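Minutes of the gripper and camera trial meeting
Hosoda project, Todholm and Bravside
Sunday, April 29, 2018

1. Minutes of the March meeting

Accepted with one correction. Under item 4, the finger pads tested were the ribbed type. The smooth pads had not been delivered at that date.

2. Gripper comparison

Todholm reported on the two candidates for the soft goods task, the Gurnine two-finger parallel gripper and the Bravside three-finger underactuated hand. Both were run on the same arm and the same controller, with the force limit left at the value agreed in March. Each completed 200 lifts from a flat surface.

The Gurnine gripper closed faster and gave the more repeatable finger position. On thick upholstery it took hold of the cover alone in a number of lifts, and the filling then swung below the grip point. The Bravside hand took in more material on each closure but was slower to release, and in two lifts a fold of cloth stayed caught at the base of a finger.

It was agreed that neither result should be treated as final until the human reference recordings had been compared with the same lifts.

3. Human reference recordings

The recordings use a head camera and a tracker on each wrist. The operator holds the item by its upper edge with both hands. Cushions and pillows are both in the set, the cushions being the stiffer class.

For the tufted seat cushion, the fingers go over the top edge. The left thumb presses on the front face, and the right hand bunches the cover into creases. The parallel gripper can approximate the left-hand hold. It has no equivalent of the right. 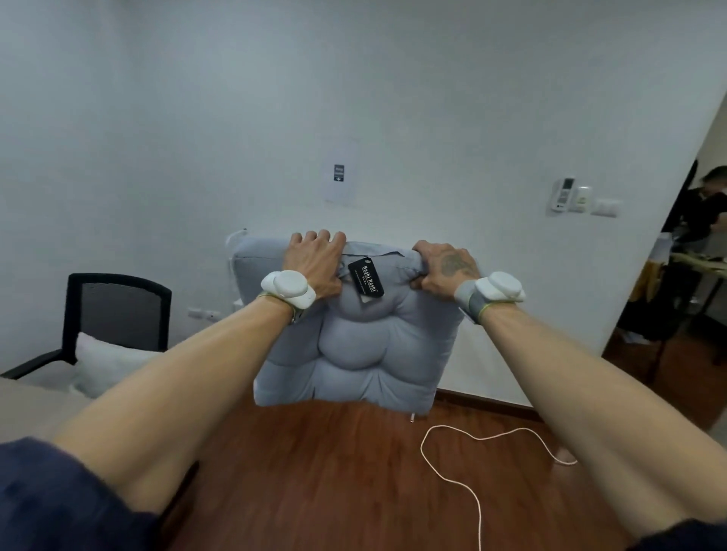

Bravside disagreed with the last point and asked for the objection to be minuted. In their view a parallel gripper can gather fabric if the wrist is turned through a small angle after first contact and the fingers are then closed a second time. They had not tried this on boxed edges. Todholm replied that a second closure would lengthen the cycle and would have to be timed on both grippers for the comparison to stand.

Agreed: double closure to be added as a separate condition, for both grippers, with its own results table.

4. Cameras

The head camera gives a clear view of the hands and the upper edge of the item. Fingertips behind the edge are hidden, and contact on that side has to be inferred. A second camera at the side was discussed. Bravside preferred a small camera on the gripper itself, on the grounds that a side view is lost as soon as the arm turns.

Pale items against a pale wall remain a difficulty for the segmentation step. The outline of the cream pillow was lost at the lower edge in several clips, and the software closed the gap with a straight line. No change to the room is proposed. The threshold is to be adjusted first and the affected clips processed again.
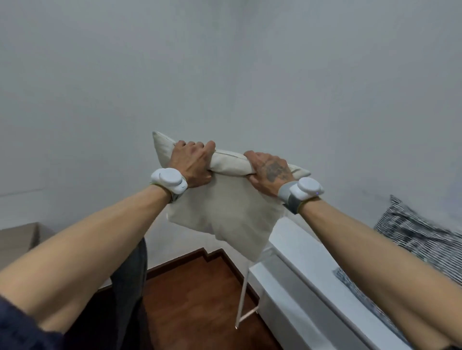

Fig. 2. Pillow, two-handed hold at the top seam, head camera.

5. Controllers

The present controller runs the force loop at 500 Hz. Gurnine's replacement board was bench tested at the same rate and showed less jitter, but it dropped its connection to the arm on restart and had to be powered down by hand. Gurnine has been sent the log.

Tracker data and gripper data are still stored with separate clocks. An offset of 127 ms was measured between them and is being removed in processing. Todholm asked that the cause be found before any further recordings are made. Bravside considered a fixed correction adequate as long as the offset is measured at the start of every session. Not resolved. Both methods will be used until the next meeting.

6. Actions

Todholm: repeat the upholstery lifts with the smooth pads; draft the double closure procedure.
Bravside: supply a modified finger base for the three-finger hand; send a drawing of the gripper camera mount.
Gurnine: reply on the restart fault.
Hosoda project office: reprocess the pale item clips with the new threshold and circulate the results.

7. Any other business

Spare wrist straps are to be ordered from the project budget. The shared folder will be renamed to match the numbering in the test plan, and old links will stop working from that point.

Date of next meeting to be set once the modified finger base has been delivered.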